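The Lodier Open Garment Rack
One metal rod, wooden posts, and room for the shirts you wear most
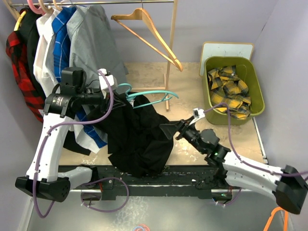

Why we like it

We have a soft spot for furniture that keeps clothes where you can see them, and the Lodier is our favorite piece in the whole hanging range. It is a plain silver metal rod carried on light wooden posts, with a wooden foot at the base and a crossbar to go with it. No doors, no drawers, no fabric cover to zip. You walk up, take a shirt, and go. When you come home you put the shirt back on its hanger and the thing is done in the time it takes to kick your shoes off (which you can then leave somewhere else, please, the foot of the rack is not for shoes!).

A shirt rack first and foremost. Buffalo plaid, blue plaid, plain white, gray, black – button shirts look wonderful hung side by side, and having them out in the open means you end up wearing all of them and not just the two on top of the pile.

Unnur Norðdahl drew the first version for her own apartment, where the bedroom had no closet and the hallway had only a narrow strip of free wall. She wanted something that could stand close to a wall without being screwed to it, and that would look fine with nothing on it at all. The rack has been changed since then, mostly in the joint between post and foot, but the idea is the same and so is the silver rod.

The rod

The rod is straight and smooth from end to end, with no notches or pegs. Hangers slide, and that turns out to matter a lot in daily use. Push everything to one end and you have a clear stretch of rod to work with when you are putting laundry away. Slide the lot back and spread it out when you want to see what you have. We tried a version with little grooves to keep the hangers evenly spaced and everyone in the workshop disliked it within a week.

Ordinary hanger hooks fit over the rod easily. Wood, plastic, whatever colors you already own – pink and yellow hangers look very cheerful against the pale wood, and we would never ask you to buy a matching set. If you do want one, see the note on Arnent hangers further down.

The posts and foot

The posts are solid wood, sanded and oiled. The oil brings out the grain a little and leaves the wood light, and it will warm up slowly in a room that gets sun. Small marks can be rubbed out with fine sandpaper and a dab more oil on a cloth.

The foot spreads the weight and keeps the post upright. Stand the rack on a level floor and press down on the rod with your palm before you load it. If it rocks, turn the felt pads under the foot until it stops. Old floorboards may need all of them adjusted, and it is worth the five minutes.

Putting it together

There are 4 bolts and one key, both in the small paper bag taped to the crossbar. Lay the pieces out on a rug or a blanket so the wood does not get scratched.

Fix the crossbar to the foot, finger-tight.
Stand the long post in the foot and put in its bolt.
Add the second post and slide the rod into place.
Check that everything is straight, then tighten the bolts with the key.

Most people have it standing in 20 minutes. Go over the bolts once more after the first couple of weeks, as new wood settles a bit. Two people make the rod step easier, but one can manage it with the post leaned against a wall.

Getting more from the space

Fasten the top button of each shirt before you hang it. The collar keeps its shape and the shoulders stay put when you slide things along.

Hang heavy things near a post and light things toward the middle of the rod. A winter coat will be happy enough at the end, and a thin cotton shirt can go anywhere.

Leave one hanger empty. It sounds like a waste, but an empty hanger at the free end is the one you will reach for when you have a shirt in your other hand.

A flat surface nearby is a great help. Lay the shirt down, open the collar, slip the hanger in one shoulder at a time, then lift the whole thing to the rod. Long shirts especially behave much better this way.

Hangers to go with it

The Arnent wooden hanger is the one we use ourselves. It has curved shoulders, a thin straight bar for trousers and a metal hook that turns freely, so it does not matter which way around you pick it up. Sold in packs of 4. For knitwear we suggest the Zotico hanger, which has a wider shoulder and no bar.

Care

Dust the rod with a dry cloth. Wipe the wood with a damp one and dry it straight after. Oil once a year – September is when we do ours, before the heating comes on. Please don't hang dripping laundry over the wood. Clothes that have been spun and are only slightly damp are fine on the rod.

Delivery and spare parts

The rack comes flat in one box, 23 pounds with packing. Sadeghi handles our deliveries and will send you a time slot the evening before. Racks can be returned within 21 days, assembled or not, as long as all the parts are there.

Bolts, keys, felt pads and replacement feet are kept in stock for every version we have made, including Unnur's early ones. Write to the workshop and tell us the letter stamped under the foot, and we will send the right part.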